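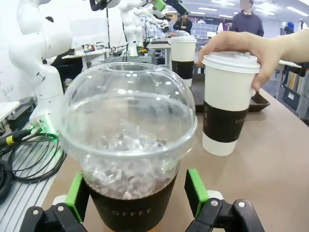 Iced coffee in a clear cup with a dome lid, with hot-drink cups alongside.

Dome lids on iced drinks
Posted by Elis Rosser, Gustport

Our canteen wishes to offer iced coffee. May the existing black sleeves be used on clear cups, and is a domed lid required?

Vekness
Sleeves may be used provided that the cup tapers similarly. Please test one before ordering. A dome is advisable where ice stands above the rim. Lids must match the rim diameter.

Brisberg
We use flat ones. No complaints received.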